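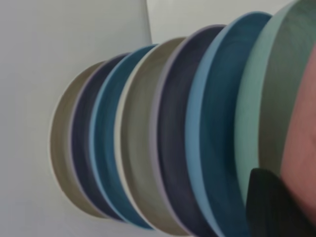

La galerie consacrée au service Natness ouvre la section « Arts de la table » de la Maison Rellero. Elle s'adresse aux visiteurs qui préparent leur venue, aux enseignants des filières hôtelières et aux collectivités qui souhaitent emprunter une partie du fonds. Le service a été conçu pour être dépareillé : chaque table compose son propre assortiment à partir d'une même forme ronde, et aucune couleur n'y tient le rôle de couleur principale. Rangées sur la tranche et serrées les unes contre les autres, les assiettes se lisent d'abord par leur bord, plus clair que le fond, du taupe au vert sauge en passant par le bleu nuit, qui revient deux fois, et le kaki.

Le fonds Bednarek

Le service est entré à la Maison Rellero avec le fonds Bednarek, du nom de l'ancien magasin d'équipement de table dont les réserves ont été cédées à l'établissement. Le fonds compte 96 pièces Natness, auxquelles s'ajoutent des nuanciers, des bons de commande et des feuilles d'essais de couleurs. L'ensemble est inventorié. Les pièces ébréchées ont été conservées au même titre que les autres et portent la mention « état d'usage » au registre.

L'éditeur du service, Skandevico, distribuait ses assiettes à l'unité. Le magasin les vendait de la même manière, sans coffret ni assortiment imposé, et les bons de commande montrent que les clients demandaient volontiers deux ou trois teintes en nombre égal. Les commandes d'une seule couleur sont rares et proviennent presque toutes de restaurants.

Les couleurs

Taupe et kaki. Les deux teintes sourdes de la gamme. Elles s'intercalent sans peine entre les bleus, et c'est dans cet emploi que le magasin les recommandait à sa clientèle.

Bleu nuit. La teinte la plus foncée, ardoise au centre, avec un bord qui tire légèrement sur le lilas. Les nuanciers la désignent successivement sous trois appellations ; la Maison Rellero a retenu la plus ancienne pour ses notices.

Bleu clair. Bord poudré, intérieur plus soutenu. Teinte fréquemment demandée pour les services de petit déjeuner, d'après les annotations portées en marge des commandes.

Bleu-vert. Bleu moyen, saturé, cerné d'un bleu ciel. Les feuilles d'essais indiquent que le dosage en fut repris à plusieurs reprises avant la mise en vente.

Vert sauge. Gris-vert doux, bord menthe. Dernière teinte inscrite au catalogue de Skandevico pour ce service.

Les dénominations employées sur cette page sont celles de l'inventaire. Elles peuvent différer de celles qui figurent dans les catalogues commerciaux, dont la consultation est possible sur place.

Le rangement sur la tranche

La présentation verticale répond à un usage domestique ancien. Elle permet de choisir une assiette sans soulever une pile et de voir d'un coup d'œil les teintes disponibles. Elle suppose toutefois un support stable et un appui à chaque extrémité du rang. Les notices d'entretien jointes au fonds conseillent de retirer l'assiette par le haut, à deux mains, et de ne jamais la faire glisser contre sa voisine.

En réserve, la Maison Rellero applique ses propres règles. Les pièces y sont conservées à plat, par piles basses, avec un intercalaire souple. La manipulation s'effectue sans bague ni bracelet. Toute pièce sortie de son rayonnage est notée au registre de mouvement, y compris lorsqu'elle y retourne dans la même journée.

Visiter la section

La section est accessible aux horaires ordinaires de l'établissement. Les visites commentées ont lieu le samedi à 15 heures, dans la limite de 20 participants ; l'inscription se fait à l'accueil ou par courrier électronique. Les groupes scolaires sont reçus en matinée, sur réservation, et disposent d'une salle de travail équipée d'un point d'eau. La salle est accessible de plain-pied.

La section ferme chaque année en février pour le récolement des collections. Les demandes de consultation adressées pendant cette période sont traitées à la réouverture, dans leur ordre d'arrivée.

Prêt aux établissements

Les lycées hôteliers, médiathèques et musées peuvent solliciter le prêt d'un ensemble d'assiettes pour une durée maximale de 3 mois. La demande précise le lieu de présentation, le mobilier prévu et les conditions de surveillance. Une caution de 200 euros est exigée à la signature de la convention et restituée après vérification de l'état des pièces. Le transport est à la charge de l'emprunteur, dans les caisses fournies par la Maison Rellero. L'usage alimentaire des pièces prêtées est exclu.

Reproduction

Les images publiées dans cette galerie peuvent être utilisées à des fins pédagogiques, sous réserve de la mention « Maison Rellero, fonds Bednarek ». Toute autre utilisation, notamment éditoriale ou commerciale, fait l'objet d'une demande écrite auprès du service de documentation, qui communique également, sur demande motivée, les notices d'inventaire complètes.

Voir aussi : Nuanciers et feuilles d'essais – Linge de table – Catalogues commerciaux – Conditions générales de prêt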